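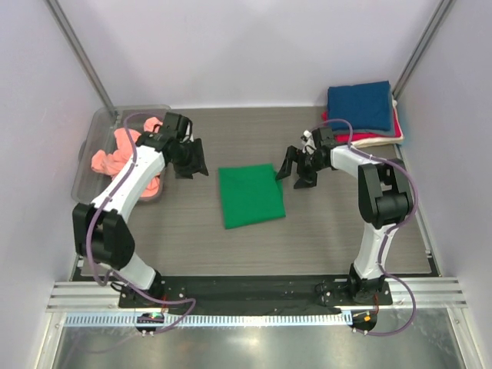

List: household-textiles
Date: October 7, 2021
Subject: Re: Folded size for small cloths, and bins v. stacks

> We have moved the small cloths and hand towels from the Marwat
> cupboard to the open shelving at Kodley. The old rule was to fold
> in half, then in half again, and stack. On the new shelves the
> stacks lean after a few days and the bottom ones never get used.
> Would it be better to keep everything in clear bins and forget
> about folding? Also, does anyone have a preferred finished size?
> Ours come out anywhere between a postcard and a dinner plate.

I would keep both, but split them by state and not by type. Clear plastic bins are good for things waiting to be folded. You can see from across the room whether there is anything in them, and crumpled clothing does no harm sitting in a heap for an hour. They are poor for finished work. A folded cloth put into a bin slides down the side and opens out, and you end up folding it twice.

At Griser we use the table as follows. Unfolded items go in a bin at the back left. The finished stack goes at the back right, against the wall. The middle is kept for one item at a time. Left-handed people may want to swap the sides – it makes no difference to the result.

On size: start from the shelf, not from the cloth. Our shelves are 30 cm deep, so we fold to a square slightly under half of that and get two rows. For a cloth of 46 cm, folding in thirds each way gives a little over 15 cm, which is too big for two rows if the fabric is thick. Quarters one way and thirds the other fits, but gives a rectangle. We accept the rectangle. Towels of 70 cm and over go on a separate shelf, folded lengthwise first.

On leaning, there are two usual causes:

1. All the folded edges face the same way. The folded side is thicker than the open side, so the error adds up with every item. Turn alternate items through half a turn.

2. Air left in the fold. Flatten from the centre outwards with the palm after each fold, not only at the end. A slightly rumpled top surface is not a problem in itself. A ridge underneath is.

Uneven edges are mostly a matter of the cloth and not the folder. Cheap ones are rarely cut square, and washing makes it worse. Match two corners, let the other two fall where they like, and put the untidy side inward on the last fold.

As for the bottom ones never being used: add clean items underneath, or take from the bottom. We do the former. Keep stacks to up to 12 cm high, or lifting them becomes a nuisance.

The Tuken shelf dividers mentioned here in August do work, but they take up width and I removed ours. If the alternate turning is done properly they are not needed for small cloths. I have not tried them with bath sheets.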